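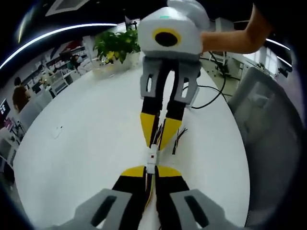 The shared table, with the black cable going over the right side

Nendarton Workplace Help > Furniture and Layout > Cables and power

Power cable coming off the side of a big shared table, can't drill, what are the options?

Asked in November. Viewed 2,053 times. 3 answers.

We have a large white table in an open office that anybody can use. There are desks and shelving along the left side of the room and a white desk area along the right wall by the window. The table is out in the open between them and no wall outlet is close to it. At the moment a black cable comes across the top of the table, goes over the edge and runs down to the floor. From there it goes to an outlet on the window side.

The problem is that this is also the side where one of the gray chairs lives. When the chair is pushed in, it ends up against the table close to where the cable goes over. People pull the chair out, the casters catch the cable, and whatever is plugged in on top gets tugged. Twice now something has gone on the floor. I would also like it to look better than it does, but that is secondary.

What I can't do:

Drill into the table. It came with the lease and the landlord has been clear about it.
Cut into the floor. It is carpet tile over concrete.
Move the table to the wall. People sit and stand on all sides of it.

What I can do: spend up to 300 dollars, move the plant (the one in the white planter by the table), swap chairs around, stick things to the underside as long as they come off clean. The room is about 800 square feet if that matters. The ceiling is dark with long light strips, and I would prefer not to hang anything from it.

I have looked at the Trarnetti floor cover strips and at a fabric cable sleeve. Has anyone used either of these under office chairs?

Deirdre Ó Riain

Comments on the question

kp_facilities: Is the cable an extension cord or the cord of the thing itself?

Deirdre Ó Riain: Extension cord, 15 feet. It has some slack, which is why it makes a loop on the tabletop. The part on the floor is close to straight.

kp_facilities: OK. So you have room to reroute it. Posting below.

Answer 1 (marked as accepted)

The floor strip is the second thing to fix. The first is where the cable leaves the table.

Right now it goes over the edge at a seat. Anything that goes over an edge where a person sits will be kicked, rolled over or pulled. You want it to go down a leg, and you want the leg to be one that no chair gets parked next to.

What I did at a table with the same restriction:

Unplug everything and take the cable off the table completely. Wipe the underside with rubbing alcohol where you plan to stick things and let it dry. Do one small spot first in case the finish doesn't like it.

Mount a power strip under the tabletop. You can get adhesive-backed trays for this. I used the Hrynyshyn tray, the shorter one, and it has held for two winters. Don't use the foam squares that come in the box with it. Buy the heavy removable strips separately, and leave them a full day before you put weight on them. Check that the tray and strip together are under what the adhesive is rated for, and go well under it.

Use a power strip with a long enough cord to reach the wall outlet by itself. You shouldn't be plugging a power strip into an extension cord, so the extension cord goes back in the closet.

Run the cord along the underside to the leg nearest your outlet, then down the leg with hook-and-loop ties, one near the top, one in the middle, one just above the floor. The bottom one matters most. It stops a pull on the floor part from getting up to the table.

Cover the floor part with a low ramp-type strip that is wide enough for casters. I haven't used Trarnetti. Whatever you get, lay it in the straightest line you can across the walking path and end it hard against the wall. On carpet tile you want the kind with a grippy back made for carpet. Tape will pull up the tile edges.

Then things that need power at the table get short cords that hang down to the tray, a few inches each. Put a clip on the edge so the ends don't fall down when they are unplugged. The loop on top goes away.

Move the chair last. Slide it around to a side with no cord and put the plant where the chair was, or partly there. People won't park a chair where a planter is standing. I would keep the planter off the floor strip itself and a little away from the leg with the cord on it, so that water doesn't end up there when somebody fills it too much.

Total for us was well under your budget, most of it the floor strip.

kp_facilities

Comments on this answer

Deirdre Ó Riain: Thank you. I hadn't thought about the leg. The one closest to the outlet is free, so this should work. Does the tray get in the way of knees?

kp_facilities: Put it toward the middle of the table and it won't. Ours is far enough in that you have to reach for it.

Deirdre Ó Riain: Done, all except the floor strip, still waiting on that. I moved the chair to the other side and it has stayed there so far.

Answer 2

We had the fabric sleeve. It is fine for bundling several cords behind a desk but it does nothing against chairs. The casters rode up on it and it bunched. After a few months it was gray with dirt and had a hole in it. I'd skip it for the floor.

If the table doesn't need power all day you could also look at a rechargeable power unit that sits on the table. Kondora makes one and there are others. Ours runs laptops for a morning and goes on the charger over lunch. It costs more than you want to spend unless you find one used, and someone has to remember to charge it. We forget — maybe once a week — and then the extension cord comes out again. So I can't say it solved it for us.

One more thing about the plant. Check that it still gets light after you move it. Ours went yellow on the dark side of the room and I had to put it back by the window.

marlow_b

Answer 3

just use gaffer tape

tt99

Comments on this answer

kp_facilities: Not on carpet tile for more than a day. It leaves residue and the edges lift, and then people trip on the tape.

tt99: worked for us

marlow_b: For how long?

Related questions

Adhesive hooks falling off the underside of a laminate desk
Best caster type for carpet tile
Large potted plant in a shared office, who waters it?
Cord cover that doesn't rattle when chairs roll over it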